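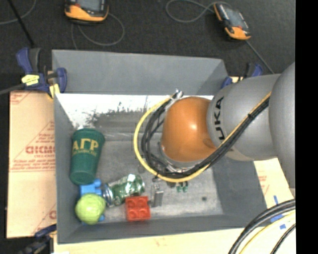

Zsófia Balogh
Technical author, Kaveck user guides

Section 2: Setting up the Levora dehumidifier

Read this section before you plug the unit in. It covers placing the Levora, fitting the drain hose, the first run and the humidity setting. Filter cleaning is in Section 3 and fault codes are in Section 5.

Before you start

Stand the unit upright for 2 hours if it has been carried or stored on its side. The oil in the compressor needs time to settle. If you don't know how it was transported, wait anyway.

Check that you have the water tank, the drain hose, the hose clip and the rubber plug. The plug is pushed into the drain outlet at the factory and is easy to mistake for part of the casing.

CAUTION: Do not use the Levora with an extension lead or a plug-in timer.

2.1 Choosing a place

1. Put the unit on a firm, level floor. Thick carpet can block the lower air inlet.

2. Leave a gap of 155 mm between the back of the unit and the wall. Keep the top grille clear.

3. Close windows and outside doors in the room. Leave inside doors open only if you want to dry the rooms beyond them.

4. Keep the unit away from baths, showers and sinks.

Note: In an unheated garage or cellar the Levora will stop from time to time to clear frost from the coil. The defrost light comes on and the fan keeps running. You will see this more often in January than in the warmer months. Do not switch the unit off while the light is on.

2.2 Using the tank

1. Slide the tank in at the front until it clicks.

2. Check that the float inside the tank moves freely. If it has been knocked out of its slots, press it back in by hand.

3. When the tank is full, the unit stops and the red light flashes. Pull the tank out with both hands, empty it, and slide it back.

The unit starts again by itself once the tank is in place. There is no need to press the power button.

2.3 Using the drain hose

1. Switch off and unplug the unit.

2. Pull the rubber plug out of the drain outlet at the back. Keep it. You will need it if you go back to using the tank.

3. Push the hose fully on to the outlet and tighten the clip with a flat screwdriver.

4. Run the hose downhill to a floor drain. It must not rise at any point or lie in a loop.

5. Leave the tank in the unit. The Levora will not run without it.

CAUTION: The supplied hose is 1,000 mm long. If you need a longer one, order part 527. Do not join two hoses together.

2.4 First run

1. Plug the unit in and press the power button. The fan starts at once. The compressor follows after a short delay.

2. Press MODE until the continuous light comes on.

3. Let the unit run overnight, then press MODE again to select automatic.

4. Use the arrow buttons to set the humidity you want. If windows still mist up in the morning, lower the setting by one step and leave it for a full day before changing it again.

Note: The room may feel slightly warmer while the unit is running. This is normal.

If the unit hums but collects no water, check the room temperature first, then see Section 5.

Technical check: Bence Bozsik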